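Jarnel publishes handling rules for two-arm packing cells

Robotics firm Jarnel has put out a five-page code of practice for small robot cells that handle packaged food, the first document of its kind to come from the company's Medina site. It covers bench-top cells with two arms sharing one work area and applies to all new projects starting in July.

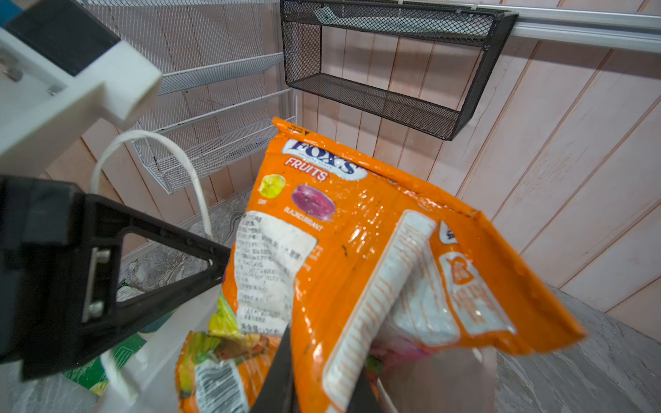 By the Flotent newsroom
Published 2020-02-16

The code deals mostly with soft packs such as candy bags, which change shape when they are gripped and can hide their own labels. It asks operators to set grip force by the weakest pack in a batch and to write the setting down before the first run. A pack that has been dropped more than 5 times has to be taken out of use, even if it still looks sound.

Jarnel says the limits come from its own trials, in which 643 picks were reviewed one at a time. Most of the damage was to printed labels and seams - few bags split open. The company has not released the full results but says it will share them with customers on request.

A separate section covers the shared work area. Only one arm may enter the drop zone at a time unless the task needs both, and the program must state which arm yields. Packs are to be laid out again by hand between runs, with all power to the arms cut while a person's hands are inside the enclosure. 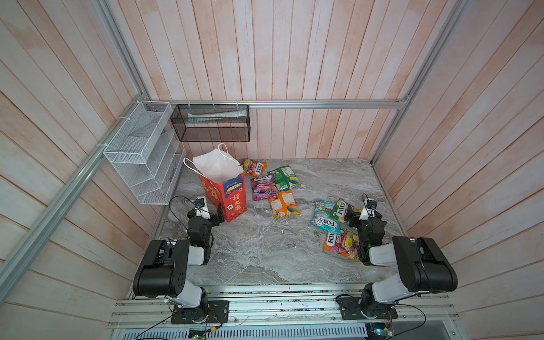 Cells must also be cleaned on a fixed schedule. The code calls for a wipe-down of the table and gripper fingers after every 800 picks, and a full check of cables, mounts and fasteners after 3000. Records are to be kept for as long as the cell is in service. Sites that already keep a maintenance log can add the new entries to it.

Paper bags get their own page. Potham, a packing company that tested an early draft, asked for clearer wording on tasks where both arms work on the same bag. Under the final text, such tasks must be marked as shared before the program is loaded, and the arms must run at reduced speed.

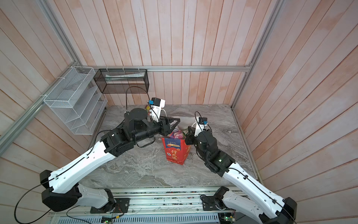
Potham's other request was for a rule on how full a bag may be. The draft had said nothing on the point, and the final version leaves the limit to each site, provided it is written into the task sheet. Packs may stand above the rim, as the pink and purple one does in the red bag, but the sheet must say so and the gripper's approach height has to be set to match. Jarnel will take comments on the code until it comes into force and plans to review the wording a year later.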